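Inventory

The unit was the last one on the Sindgate landing. Izzati Raju had the form on a clipboard and the pen on a string. The form had 40 lines. Vester wanted every line used before it would release a deposit.

She began with the table. Under Surface she wrote: square tile, pale green, white grout. Under Condition she wrote: fair. She ran a thumbnail along one joint and left the entry as it was.

Under Contents she wrote: pear, artificial, orange, one. Cube, green, one. Lemon slice, toy, one.

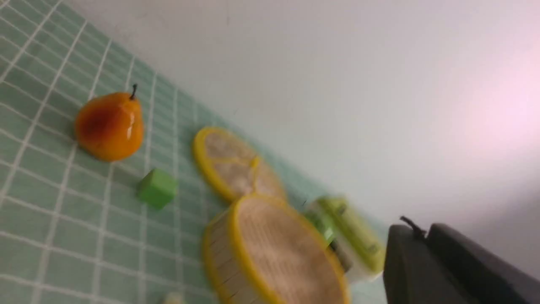

Sang-wook So stood in the doorway with his coat on. He had lived there nine years.

"The pear isn't mine," he said.

"Was it here when you moved in?"

"It was on the old form. Line 14."

She turned to the back of the clipboard, where the old form was. Line 14 read: fruit, assorted. The signature under it was Ghorbani's, and Ghorbani had left the firm in December of some other year.

"It says assorted," she said. "It doesn't say artificial."

"Would you have expected the other kind to last?"

She considered the two columns available, Landlord and Tenant. There was no third. She put a small mark on the line between them and initialed it.

"And the cube?"

"The cube is mine."

"Do you want it?"

He came in and looked at the table for a while. A truck went by on Noltmont Road and the window moved in its putty.

"Put it with the pear," he said.

She drew a bracket joining the two entries, checked that it was legible on the carbon, and went on to the curtains.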